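Questions people ask before signing up for Sallow
Last updated 27 Jul 2020

Sallow is our home recording kit. You wear it, you get on with ordinary jobs about the house, and the recordings go towards teaching household robots how those jobs are done. We've tried to answer everything that comes up in the first phone call, but do ring if yours isn't covered (we like a chat!).

## What comes in the box?

A headband with the camera already fitted, a charger, a memory card and a printed booklet of 18 household tasks. The whole lot weighs 248 grams without the booklet, and most people forget they've got it on after the first morning.

## Do I need to tidy up first?

Please don't! Granel, who build the arms that learn from all this, ask us again and again for homes as they are. A kitchen worktop with the post on it is worth far more to them than a bare one, and the same goes for shelves, sheds and bathroom cabinets.

## Which jobs should I start with?

Putting things away is a lovely one to begin on, and you can do it sitting down. Pick a drawer, pull it right out, and move things into it one at a time at your normal pace. Bottles and tubes are especially useful, as they come in so many shapes and a robot hand finds each of them a fresh puzzle.

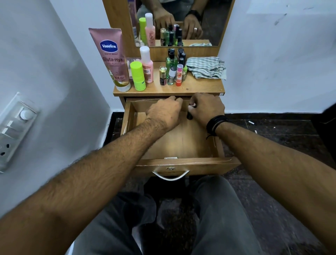

Try to look at what your hands are doing, and keep both of them in front of you even when only one is busy. If you drop something, just pick it up and carry on, and there's no need to start again. Each recording should last 15 minutes or less.

## Can I keep my watch and bracelets on?

Yes, and rings too. Long sleeves are fine as long as they don't cover your fingers.

## What about mirrors?

You can work in front of one. Mesfin Negussie and his team at our Burnau office check every recording, and any faces are blurred before anything goes to Granel. If you'd like a particular recording removed, tell us the day you made it and he'll see to it himself.

## How long do I keep the kit?

Five weeks, with free return postage. Kits ordered now will go out in August.

## Is there a version for workshops?

There is, called Dissanayake, with a sturdier strap and a bigger battery. Ask us for the separate price list.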